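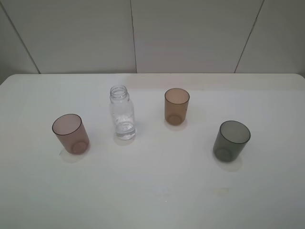 チケット:白テーブルのコップと、ふたのないボトルの件
受付日:2023年2月17日
起票:Tayla Ashby
担当:Ravindran Kandasamy
優先度:低(起票者の希望は「最高」)
状態:保留

症状
休憩室の白いテーブルに、プラスチックのコップが三つとボトルが一本、出しっぱなしになっている。ボトルにはキャップがなく、底に水が少し残っている。飲むには足りず、無視するには多い量である。コップはピンクのものと薄茶のものが紛らわしい、と以前から苦情のある例のシリーズ。離れて置けば間違えようがないが、朝いちばんの人間にその理屈は通じない。

環境
2階休憩室、Hevberg製の白テーブル。コップはTekettiのカタログで買った半透明のもの。ボトルの出どころは不明。

対応ログ

9:18 Ravindran
受領。まず持ち主を探します。全員宛てに「ボトルに心当たりのある方」と送信。返信2件。1件は不在通知、もう1件は「キャップなら持っています」。

9:47 Brodie Tipoki
キャップを持っているのは私です。引き出しに入っていました。ただしボトルを買った覚えはありません。キャップだけ持参して試したところ、径が合いませんでした。お騒がせしました。引き続き保管します。

10:02 Ravindran
合わないキャップの保管は本チケットの対象外とします。

10:30 Tayla
持ち主探しより、水を捨てるのが先ではないでしょうか。

10:41 Ravindran
ごもっともですが、去年の5月に誰かの挿し木用の水を捨ててしまい、Jolene Harawiraさんから長文のメールをいただいた経緯があります。確認してからにします。

11:15 Jolene Harawira
私の水ではありません。挿し木はもう家に持って帰りました。理由はお察しください。

11:20 Ravindran
察しました。

13:05 Elínborg Juhl
総務です。コップの色分けについて。ピンクが来客用、薄茶が社員用と決めたはずですが、掲示がGreltevardの冷蔵庫の裏側に貼られていました。冷蔵庫を動かした方は、掲示も一緒に動かしてください。なお来客用を使っている社員は全員把握しています。

13:12 Tayla
私は色の決まりを今知りました。入社してからずっとピンクを使っています。

13:14 Elínborg
把握しています。

暫定対応
1. ボトルの水は本日の終業時に流しへ。異議はそれまでに本チケットへ書くこと。
2. ボトルはすすいで回収箱へ。キャップを探す旅は終了。
3. コップは三つとも洗い、伏せて水切りかごに置く。テーブルには戻さない。
4. 掲示は戸棚の扉の、目の高さに貼り直す。誰の目の高さかはElínborgさんに一任。

再発防止
「使った人が片づける」という案が出たが、過去に同じ内容で3回採用され、3回とも翌週には忘れられているため、今回は文言を変えて「最後に部屋を出る人が片づける」とする。Brodieさんから、自分が最後かどうかはどう判断するのかと質問あり。後ろを見てください。

16:50 Ravindran
異議なし。私が流しに行きます。解決にするには掲示の貼り直しが残っているので、保留のままにします。テープの在庫がないため、購入は別チケットで起票しました。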